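Hestcombe opens hand-teaching program to new trainers

Hestcombe is opening its Rornell teaching program to new trainers in May, and we can't wait! Trainers pick up a gripper in each hand, marker cubes and all, and show the task the way they'd want it done. 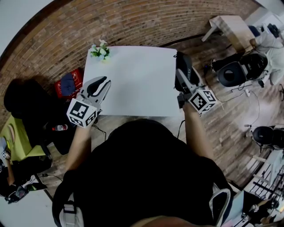
ROBOTICS / NEWS

"You feel the job through your own wrists," says program lead Urmila Goel. The first group recorded 408 demonstrations of folding and sorting, and 26 more places are open now.

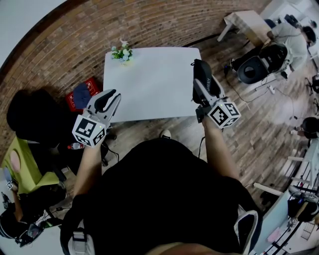 Sessions last 3 hours, with 2 breaks, and no coding background is needed.

Related
Lemaire joins Rornell pilot
Gaurav Bajpai on teaching by hand

14 shares | 3 comments
© Hestcombe | Press contact | Back to top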